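Muldale office, shared desks and coffee - minutes
Sunday, 4 p.m.
Attending: Leonora Yap, Wojciech Gajewski, Aileen Quiambao, Gervasio Cáceres. Fitzgerald Ridgeway sent regrets.

1. Last minutes. Accepted with one spelling fix.

2. Takeout cups. The new cups from Zorico are in use. Leonora reported two complaints of lids popping off on the stairs. Agreed that lids get pressed down with one hand on top and the other on the cup, before anyone walks off with it.
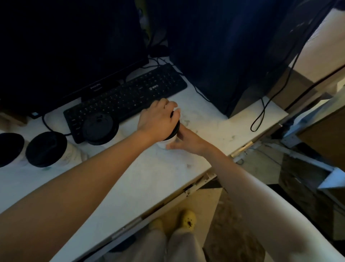
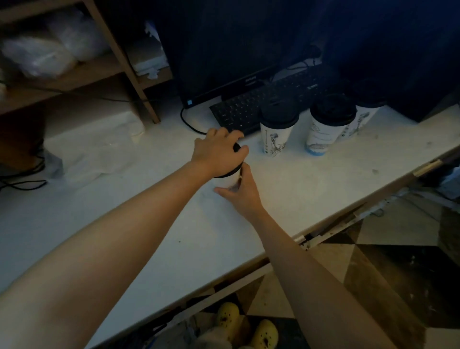
White paper cups with black lids, at the desk with the keyboard and monitor.

Wojciech asked whether cups should be on the desks at all. He would keep them on the side shelf, as a spill in a keyboard costs more than a month of coffee. Aileen disagreed - people will carry them back anyway. Left as is until the April meeting.

3. Supplies. 320 cups left, some 465 lids. Gervasio to order more cups only. Zorico wants 73 for the next box, same as before.

4. Desk cleaning. Desks to be wiped on Fridays, under the keyboards too. Leonora to buy cloths.

Closed at 4:50.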